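Open day at Otlow Print and Mount, 6 June 2022

Otlow occupies the back half of an old bus depot in Paltau, and opens to the public once a year, presumably to remind itself why it doesn't do so more often. Entry was free. Parking was not.

Our guide was Hiếu Hà, who has mounted other people's holidays for a living since leaving school and has opinions on all of them. He took us past the big printer, which was resting, and the trimmer, which we were forbidden to stand near. We then spent a long while on glue. I had not known there was so much to say about glue — a bubble the size of a lentil sends the whole job back, and the customer always finds it.

The shop puts out 115 mounted prints on a good day and 63 when the laminator sulks. Hiếu Ông, on packing, reckons most of them are weather.

Sunsets, to be precise. People will photograph their children for years and then pay to hang a sunset. The one I remember best had deep blue at the top, a band of orange and amber under it, and then a great speckled stretch of blue and tan that our group split over: half said rippled water, half said pebbles. I was for pebbles. What you are paying for is the mounting board, with its clean white edge, and I did come away wanting one. The tea was 200 yards off, in the other building, and had run out.

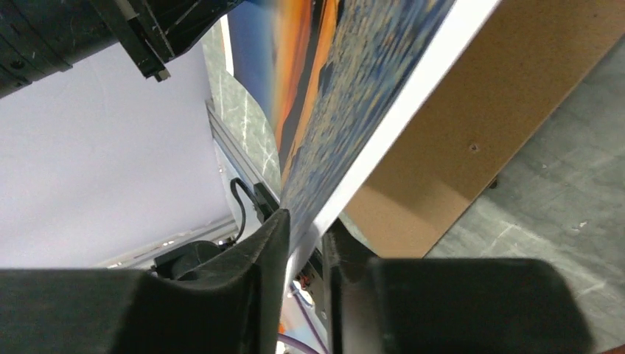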